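Stemside Laboratory, project diary
Entry for June, afternoon session

The purpose of today's work was to close out the comparison of the two labeling methods on the two-arm table task. The comparison has been open since the spring, and the Nirwood group has asked for a settled figure before it commits its own station to either method.

The question can be stated briefly. Under the first method, a person watches each recorded attempt from the beginning and marks the point at which the moving arm first makes useful contact with the target. Under the second, known here as the Pacheco method after the room in which it was drafted, the person starts at the end of the attempt and works backward. The second method was proposed on the grounds that the final moments of an attempt are easier to judge, and that a judgment made there helps with the uncertain part in the middle.

The full set held 3,435 attempts. After removal of those with missing joint records or a failed clock match between the two arms, 3,149 remained, and all figures from this point forward refer to the smaller set. The removed attempts have been kept in a separate folder and are to be looked at again when the clock repair is finished. It is possible that some of them can be restored, but the result will not be held for them.

Both methods were applied to the same attempts by different readers. On clear approaches, where the arm comes in over an open part of the table, the two agree closely and there is little to report. The difference appears where one gripper works inside or close against an object. Readers using the first method tended to place the contact mark too early, at the point where the finger passes the rim. Readers using the Pacheco method placed it later, and their marks were closer to the change in motor current, which was used as the outside check.

A second check was carried out this afternoon. A batch of 40 attempts was drawn from the difficult group and given again to the same readers, with the earlier marks hidden. Agreement with their own first reading was better under the Pacheco method. In 8 attempts a reader moved the mark by more than the allowed margin, and all of these came from the first method. The batch is small and the finding should be reported with that caution.

The laboratory will therefore adopt the backward reading for all close work and retain the forward reading for open approaches, where it is faster. The Drendidier labeling tool needs one change before this can take effect, as it does not at present allow a file to be opened at its last step. A request has been entered.

The wrist views remain the main source for the readers in close work. The written guide is to be revised so that it asks for the position of the fingertip with respect to the rim and the inside wall to be noted separately.

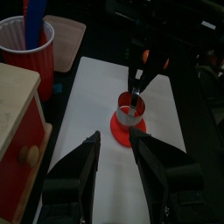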